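Come and help us sort the round table room at Sturnby

Shares 16 | Comments 8

We are looking for four people who like putting a room in order! It is paid, it is part-time, it runs for 16 days spread between now and December, and you do not need any experience in an office or a library or anything of the kind. If you are the sort of person who visits a friend and ends up straightening the pile of leaflets in the hall, please read on.

Sturnby is a small learning and meeting centre on the first floor above the Awasthi fabric shop. People come to us for language classes, form-filling help, the chess evenings, the homework club and a good many meetings that end up being mostly about biscuits. All of it happens in and out of the same room, and all of it leaves something behind. Booklets, brochures, cards, mugs, notebooks, half a drink, a prize for a raffle that was drawn weeks ago. The big round table catches the lot, and by the end of a busy week there is hardly a spot to put your elbows.

We love that table. We would just like to see a bit more of it.

What you would be doing

Mostly you would be clearing, sorting and finding homes for things. Each session lasts 4 hours, in pairs, and begins with the table. Papers get looked at properly -- is this still useful, does it belong to a class, does somebody need it back? -- and go into the trays by the window or the recycling. Mugs go to the kitchen, get washed and come back to the shelf. Pens and pads are put together so that the next group can find them. Drinks with no owner are poured away and the bottles rinsed.

After the table comes the shelving. We have books that have never been listed, boxes that have not been opened since we moved from the old rooms in Skullcombe, and trophies that deserve a wipe and a label. Mohit Joshi has been building a simple list of what we own and he would be delighted to have help with it. You would read out titles, he would type, and then you would swap over when his voice or your voice gives out.

Later in the project we would like your ideas. Where should the brochures live? Do we need a noticeboard, or a rack, or fewer brochures? Ritu Kushwaha, who runs the daytime classes, has a small budget of £60 for hooks, trays and labels, and she means it when she says the team can decide how to spend it.

Who we would like to hear from

Anyone over 16. Students, people between jobs, retired people, parents with a free morning. You should be happy to handle other people's things with care and to ask before throwing anything out. Some of the boxes need two people to lift, but there is plenty to do sitting down as well, so please don't let that put you off. There is a lift from the street door. We speak a mixture of English, Hindi, Polish and Slovak among ourselves, and being able to read one of the last three would be handy for the booklets.

What you get

An hourly wage, your bus fare, and lunch on the longer days (Edmund Kołodziej makes soup, and it is very good soup). We will gladly write a reference for anyone who finishes the project. There is also first pick of the duplicate books, which has caused one or two friendly arguments already.

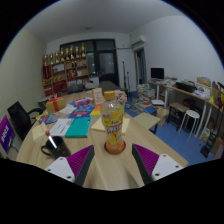 The round table, with the trophy shelf at the back of the room.

How to apply

Write to Aarti Dubey at the centre, or drop a note in at the front desk. We don't need a CV. Half a page is fine: tell us who you are, which mornings or afternoons suit you, and about something you once sorted out and were pleased with. It can be a cupboard, a shed, a drawer full of cables, a stamp collection. Last time a woman wrote to us about her late uncle's buttons and we all wanted to meet her!

Please let us have your note by 4 July 2021. Aarti will ring everyone who applies, and we will then invite people in to have a look round and a cup of tea. The visit takes an hour and you will be paid for it.

If you would like to talk to somebody who has done the job before, Branislav Charvát sorted our music cupboard and is happy to answer questions. Ask for him at the desk. He usually has the key to the cupboard too, and would like you to see it.

Shares 16 | Comments 8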